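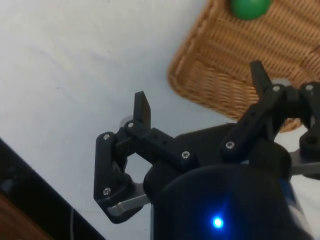 Wicker basket and green ball, white table

From: Nighat Khattak
To: tamihana-players
Date: 17 November 2021
Subject: Re: server merge, what happens to guild banks

Quick one, on my lunch. Replies inline.

> So if Brakum gets folded into Hikero in April, do we
> keep both guild banks or does the smaller one get wiped?
> We have 13 tabs full and I am not sorting that again.

Not wiped. Both go to the mail vault and you get 14 days to pull stuff out. After that it's gone, so dont leave it till the last night like we did with the housing move.

> Also how many people even log in on Brakum now

Last evening peak I wrote down was 1737, and that was patch week. Normal night is about 1000. Auction house is dead, you can't sell potions at any price. I know people hate losing the server name but I'd take the merge tomorrow.

Names: if yours is taken on Hikero the older character keeps it. Yes even if they quit years ago. I think thats dumb too, complain on the Gastbridge forum thread, they do read that one.

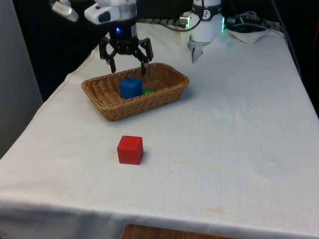
BEFORE THE MERGE

- cancel your auctions, listings don't carry over
- empty guild mail
- officers: write down the rank permissions, they reset
- raid lockouts, no idea, will ask

Gotta run. More tonite if I get an answer.

Nighat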